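October – bench notebook, table 2, mat and cup layout

Started 8:40. Picking up from Lai-ching's page on the table surface. The white top is still giving trouble under the overhead lights: pale objects wash out against it and the glare shifts through the morning as the sun comes around. Agreed with Pieter to stop fiddling with the blinds and cover the top.

Mat. Tried three candidates out of the Camow box.
Grey felt: good colour, sheds fibre, and light cups drag on it. Rejected.
Black rubber: too dark, every bit of dust shows, smells. Rejected.
Brown sheet: matte, no glare that I could find from any seat in the room. Kept.

The brown one came rolled and still has a memory of it. Left it overnight under the Swanepoel catalogues, which helped the middle and did little for the edges. There is some wrinkling left and the front edge is wavy. The left front corner wants to lift. I have not taped it yet. Shireen would like tape on all corners; I would sooner wait and see whether it settles, as the tape residue on table 1 took most of an afternoon to get off. Back edge is set straight and is the reference edge from now on. Measure from the back, never from the front.

Mat does not reach the left, right or front edges of the table. Left it that way. The white margin is useful as a visual check that the mat has not crept.

Cups. Senyo's list asked for two that differ in colour, wall and weight.

Bamboo cup: cylindrical, light brown, grain running vertically. Stands well. Weighed it twice on the Gidel scale and got different readings, so the scale needs a new battery before anything is written in the table. My one concern is contrast, light brown on taupe-brown. By eye it separates well enough, mostly from the shadow. Reshma to give a second opinion.

Blue cup: pale, matte, tapers toward the base. No maker's mark on the supply sheet and no material listed either, only stock number 1367. I have put "material unconfirmed" in the log and would ask that nobody fill that in from memory. Email sent to Skastulano.

Stick: the thin pink one goes in the bamboo cup. It leans on the rim and will take whichever angle it is dropped at, so the angle needs fixing by convention. Convention as of this morning: tip up and to the left, toward the back of the mat. If it slides round, turn the cup. Reaching in and pushing the stick only makes it slide again.

Placement.
Bamboo cup on the left half, upright.
Blue cup on the right half and farther forward, mouth toward the front.
Middle of the mat stays clear. Pens, phones and the tape measure go on the side bench.

First spacing I tried was 40 mm between the cups. Too tight: the bamboo cup's shadow falls to the right and ran onto the blue one. Opened the gap up well past that until the two were clearly separate. Will write down the final distance once the positions are marked. Pieter suggested pencil dots on the mat. Tested a dot on an offcut and it rubs off with a sleeve, so we need something better – chalk pencil perhaps.

Lights. The 3000 K tubes make the mat look redder than it is and pull the bamboo toward it. No action for now. If Reshma finds the contrast poor, change the tubes before changing the cup.

Open items
– corner: look again after lunch, tape if it has lifted further (Shireen)
– scale battery, then reweigh both cups (me)
– material of 1367 (waiting)
– position marks, chalk pencil from the front office (Pieter)
– spare stick, same colour if possible. We have one and it is easy to lose
– move the rejected mats out of the walkway

11:15. Senyo has seen the layout and is fine with it. Wants the blue cup kept on the right for the whole of the first block, no swapping sides halfway through as we did on table 1. Noted.
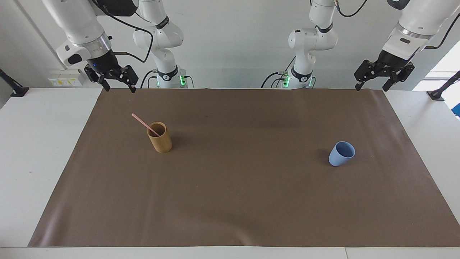 Table 2, brown mat, bamboo cup with pink stick at left, blue cup at right.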